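Laundry cell: right gripper drops out when the arm reaches low

nalholm_bench
Hi all, long-time reader, and I'm hoping somebody has been through this one. We have a two-arm robot set up in front of a front loader, taking clothes out of the drum and into a basket on the floor. The left side behaves beautifully. The right gripper loses its connection when the arm goes low, comes back by itself, and then it's fine for the rest of the morning (maddening!). Firmware is the same on both sides, and I've swapped the controller ports already.

The basket sits right up against the machine, under the door, and the home pose has one gripper on each side of it. We practice with red clothes because they're easy to spot against the steel. 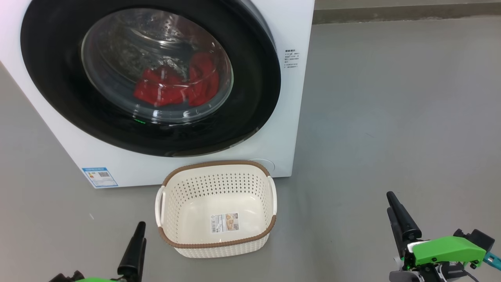
I've logged 24 dropouts in 470 cycles, nearly all of them on the way down to the basket. Before I order a new gripper from Risent, is there anything cheaper I should try?

Koller_Tom
Please don't order anything yet! I'd bet a good lunch on the cable. You've got a white one looping down by the right wrist, and a loop like that gets tugged every time the wrist rolls. Ours did the very same thing last November. Re-route it with the arm at full reach, clip it at the forearm, and leave a bit of slack.

cotham_cell
I'm going to disagree with Tom, with affection. More slack is how we snagged a basket handle. I'd look at the bracket screws first, since a loose one lets the connector rock in its seat. We check ours every 8 days.

Koller_Tom
Fair, but a loose bracket would show up high as well as low, wouldn't it?

Heidrun Schnyder
You may both be right, dears. Power down, wiggle the connector by hand, and if it moves at all, do the screws before you touch the routing. Change one thing at a time or you'll never know which it was.

nalholm_bench
Connector moves a hair. Screws snugged up, cable left alone for now, 18 cycles in and one dropout so far. Tom, I'm getting the clips out after lunch.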